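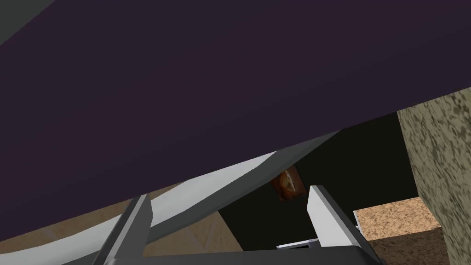 Chapter 7
Color in Fruits and Vegetables

Many of the colors in a produce aisle come from plant pigments, and this chapter looks at the three main groups: carotenoids, chlorophylls and anthocyanins. Carotenoids give carrots and squash their orange. Anthocyanins range from red to blue, and a dark purple like the one that fills most of the upper two-thirds of the picture opening this chapter is typical of eggplant skin and ripe blackberries. The shade depends partly on how acidic the food is.

Section 7.1 covers where pigments are found in the plant. Section 7.2 deals with losses in cooking, using red cabbage boiled in plain water and in water with vinegar. Review the notes on vitamins in Chapter 4 before you start.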